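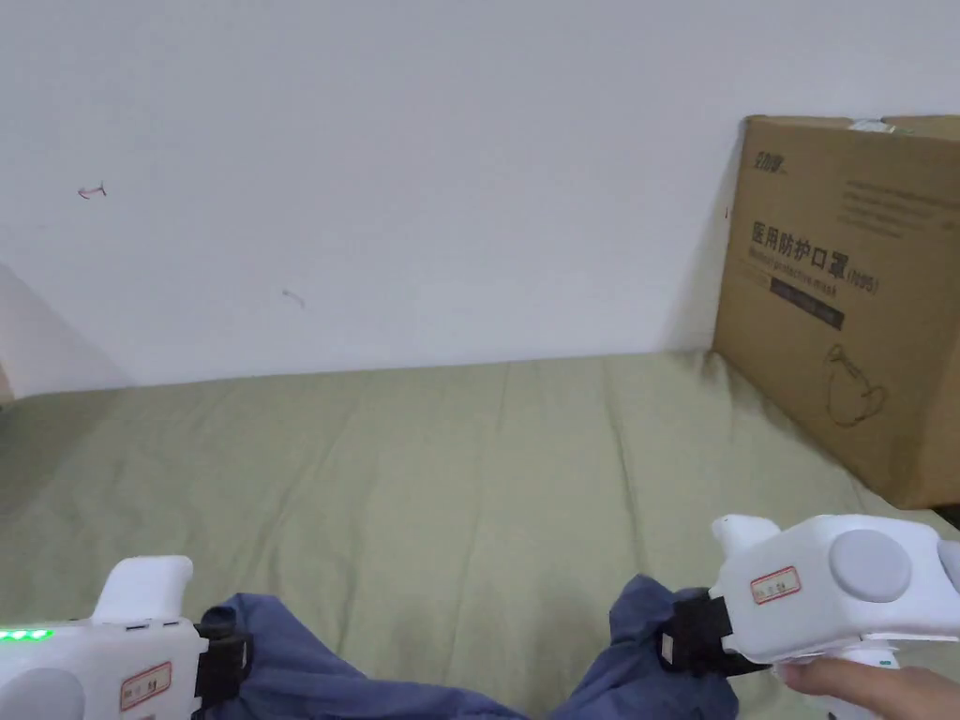 セージグリーンのシーツ。壁ぎわに段ボール箱

Villness オープンデー行ってきたメモ

忘れないうちに一気に書く。誤字は後で直す(たぶん直さない)。

行ったのはVillnessの秋のオープンデー。古い製糸工場を改装した式場で、前から写真だけは見てて気になってた所。運営はStokitz、装花はKianiが入ってる。予約制、無料、試食つき。試食つきに釣られた。

駅から送迎バス。本数少ない。一本逃すとかなり待つので、乗り場のベンチで先に待ってるのが正解。うちらは走った。ヒールで行くつもりだったのをやめてスニーカーにして本当によかった。車の人は隣の有料駐車場、400円。式当日のゲストも同じ扱いだそうで、まとめて払えるかは聞き忘れ。次回聞く。

受付は10時半から。番号札もらう。309番。そんなに来てるのかと一瞬ひるんだけど、札は頭の3が午前の組という意味らしい。紛らわしい。ロビーは混んでなかった。カップルだけじゃなくて親御さん連れも多め。うちの母も来たがってたから次は連れてくるか。いや連れてこないほうが早く終わるか。

受付でもらったもの。会場図、見積もりのひな形、試食の引換券、Kianiの小さいカタログ、ボールペン。ボールペン書きやすい。このメモの下書きもそれで書いた。

まず挙式スペース。

旧工場の一番奥、天井高い。梁がそのまま残してある。バージンロードは石の床で、布は敷かない方針とのこと。ドレスの裾が引っかからないか聞いたら、磨いてあるので大丈夫と言われた。触ってみた、たしかにつるつる。逆に雨の日すべりそう。これは言ったら苦笑いされた。

椅子は木のベンチで、背もたれ低い。祖父母には座布団的なものを頼めるか確認、可。ただし持ち込みじゃなくて式場のを使う。色は生成り一択。

祭壇まわりのデモ装花が出ていて、これがよかった。くすんだピンクのバラと、枯れた感じのスモークツリー、足元に枝もの。左右対称じゃなくて片側に寄せてある。写真で見てたときは地味かなと思ってたけど実物は以外と華やか。隣で見てたカップルがずっと「もっと白がいい」って言ってて、まあ好みだな。

音。ここ大事。天井が高いのでよく響く。弦の生演奏をちょっとだけやってくれて、最初の一音でもう鳥肌。でもスピーチは聞き取りにくいかも。司会の人のマイクテストが、後ろの席だともわっとしてた。人が入れば変わりますよとのこと。それはそうだろうけど。

模擬挙式は一回だけで、時間にして短め。モデルさんの入場、誓いの言葉は省略、退場、フラワーシャワー。フラワーシャワーは参加者も投げさせてもらえる。生花。手がいい匂いになる。床の掃除代は込みだそう。造花にすると逆に追加料金という謎の設定。

次、披露宴会場。

大きいほうと小さいほうの二部屋。うちらは小さいほう狙い。着席で最大48名。うちの招待リストが今ちょうどあふれそうなところなので、ぎりぎり。丸テーブルだとその人数は入らなくて、長テーブルを並べる形じゃないと無理らしい。先に知れてよかった。パンフには最大人数しか書いてない。これから行く人、丸テーブル希望なら最初に聞いたほうがいい。

窓が大きくて中庭が見える。中庭にはオリーブと、名前のわからない背の高い草。デザートビュッフェを外でやるプランがあるけど、虫はどうなんだ。夏は正直に言ってきますと言われた。正直でよろしい。10月か11月がおすすめとのこと。みんなそこを狙うから埋まるのも早いとのこと。知ってた。

カーテンは薄いのと遮光の二重。映像流すときは遮光を閉める。実際に閉めてプロフィールムービーの見本を流してくれた。昼間でもちゃんと暗くなる。スクリーンは下りてくるタイプで、新郎新婦の席の真後ろ。つまり上映中は席をずれる必要あり。小さいほうの部屋だけの事情だそうで、ここはマイナス。

テーブルコーディネートの見本は三種類。

ひとつめ、白とグリーン。清潔、無難、親うけ。
ふたつめ、テラコッタと金。グラスの縁が金。かわいい。いちばん人だかり。
みっつめ、紺と灰色。渋い。彼がこれに張り付いて動かない。

ナプキンの折り方まで選べる。そこまで決めるのか。決める項目の多さに軽くめまい。決めない人は「おまかせ」にチェックでいいらしく、その紙がいちばん魅力的だった。

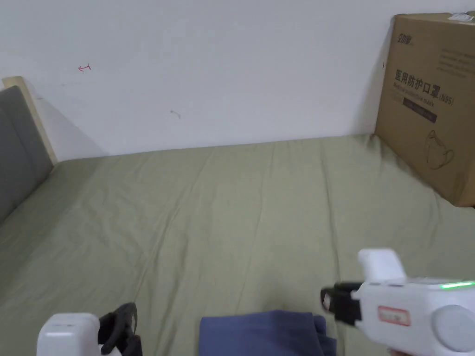

グレーのヘッドボード、木の枠は明るめの色

試食。

券と引き換えで、前菜の小さい皿と、肉か魚の一品、それからパン。うちは一つずつ別のを頼んで分けた。

前菜はかぶのムース。上にいくら。おいしい。量は一口。もう一口ほしい。
魚は鯛、皮がぱりっとしてて、下に麦のリゾットみたいなやつ。これ当たり。麦だけおかわりしたい。
肉は牛の煮込み。ナイフいらないくらいやわらかいけど味が濃いめ。祖母には濃いかな。塩分控えめ対応はできるそう、事前申告。
パンは温かいのが来た。バターに柚子。反則。

アレルギー対応もかなり細かく聞いてくれる。友人に甲殻類だめなのがいるので相談したら、その人だけ皿を替えるんじゃなくて、全員のコースから抜く組も多いですよと。なるほど。そのほうが気を遣わせなくて済む。

飲み物は一人3460円のプランが真ん中のグレード。乾杯のスパークリングとビール、ワイン赤白、ソフトドリンク。ノンアルカクテルが入るのはこのグレードから。下のグレードだとジュースとお茶だけになる。うちは飲まない人が多いので、ここは真ん中にしたい。あと時間制限が、披露宴の開始からじゃなくて乾杯から数えるのもいい点。前に見たGremgateは開宴からだった。地味に差が出ると思う。

Gremgateとの比較、ついでに書いとく。先月見学したほう。

駅からの近さはGremgateの圧勝。屋根つきで行ける。
雰囲気は断然Villness。
料理、引き分け。デザートはGremgate、魚はVillness。
スタッフの感じ、どっちもいい。Gremgateは押しが強め。その日に決めたら割引、が三回出た。Villnessは一回も言われず。
控室は後述。
見積もりの見やすさ、Villness。最初から装花が現実的な金額で入ってる。あとで倍になるやつじゃない、と思いたい。

控室。

新婦側は広い。鏡が大きくて、窓あり、自然光でメイクできる。着付けのスペースとカーテンで区切れる。コンセントの位置もよし(姉がうるさいので確認した)。新郎側は、せまい。彼いわく「立ってればいいんでしょ」。いいのか。

親族控室は一つを両家で共用。間に衝立を立てられるけど、声は筒抜け。うちは仲いいので問題なし。気になる人は聞いておくべし。授乳室は別にあって、これは小さいけどきれいで、ロックもかかる。いとこが赤ちゃん連れなので助かる。

衣装の相談コーナー。

提携が二社で、持ち込みは可、持ち込み料かかる。試着は別の日に予約。当日は見るだけ。でも生地は触らせてもらえた。オーガンジーのふわふわのやつと、ミカドシルクのとろっとしたハリのあるやつ。石の床と梁の会場だと後者のほうが映えると言われて、写真を見せてもらったら本当にそうだった。オーガンジー派だったのに揺れてる。ベールは長いほうが似合う会場だそう。長いベールは誰かに踏まれる未来しか見えない。

色打掛で中庭、という前撮りの見本写真もあって、レンガの壁に赤が映えてた。和装は考えてなかったけど、前撮りだけならありかも。予算と相談。

装花の相談、Kianiのブース。

ここに一番時間使った。というか並んだ。順番待ちの紙に名前書いて、その間に中庭をうろうろできるのでそんなに苦じゃない。持っていった切り抜きを見せて、好きなのはこれとこれ、嫌なのはこれ、と話す。嫌なのを先に言ってもらえると助かりますとのこと。じゃあみんな嫌なのリスト作っていくといいかも。

うちの希望は、セージっぽい緑をメインに、白と、ほんの少しだけ杏色。ユーカリは匂いが強いので食事のテーブルには少なめにして、代わりにオリーブの枝と、季節なら実もの。これはすごくいい提案だった。コストも下がるらしい。花びらの大きい花をゲスト卓に一輪ずつ、残りは高砂に寄せる。挙式で使った花を披露宴に移すのもできる。やってくれるのは向こうで、移動の手間賃は少しかかる。それでも全部新しく作るより安い。

ブーケは当日受け取り、サイズの見本を持たせてもらった。大きいの、重い。ずっと持って歩くこと考えたら中くらいで充分。ドライにして残すサービスもある、引き取りまで二か月とか。置くところあるかな。

見積もりの話を少しだけ。

細かい金額はここには書かない(条件で全然ちがうし)。聞いてよかった質問だけ残しておく。

持ち込み料がかかるもの一覧ください、と言うとちゃんと紙でくれる。
招待人数が減ったとき、いつまでなら料理の数を減らせるか。
引出物を宅配にした場合の紙袋代。いらないのに入ってることがある。消せた。
音響の延長料金の単位。三十分ごと。
カメラマンの外注は挙式中は不可、披露宴からはOK。これは残念。友人に頼む予定だったので要相談。

仮予約は一週間おさえられる、無料。迷ったけどお願いしてきた。11月の午後の枠。午前は親戚が遠方で無理なので。午後だと中庭が暗くなる前に写真を撮り切らないといけなくて、進行が少し忙しくなるそう。日没の時刻を表で見せてくれた、親切。

よくなかったところも。

案内の順番が人によって違うので、模擬挙式の前に装花に行っちゃうと途中で呼ばれて中断になる。うちがそれ。最初に時間表を見て、挙式→試食→相談の順にしたほうがいい。
トイレが一階の端にしかない。披露宴会場から遠め。ドレスだとけっこうな移動。
スマホの電波が奥のほうで弱い。Wi-Fiはゲスト用あり、パスワードは受付に張ってある。
クローク小さい。冬はコートであふれるんじゃないか。

持っていくといいもの。メジャー(使わなかったけど隣の人が高砂の幅を測ってて賢いと思った)。切り抜き。羽織るもの、奥の挙式スペースは足元がひんやりする。おなかは空かせておく、ただし空かせすぎない。試食まで長い。うちは彼が途中で口数ゼロになった。

帰りのバスは三時すぎ。また走った。車内で二人とも資料ひろげて、テーブルはテラコッタか紺かでずっと言い合い。結論出ず。緑の花に紺は合うのか? 合う気もする。Kianiに今度きく。

次にやること。
招待リスト確定。
母に写真送る。
駐車場のまとめ払いの件きく。
カメラマンの件を友人に連絡。
仮予約の返事、期限までに。

追記。Stokitzからお礼メール来てた。当日の装花デモの花材リストつき。スモークツリーだと思ってたのの一部はパンパスだった。訂正はしないでおくのでここで読み替えてくだい。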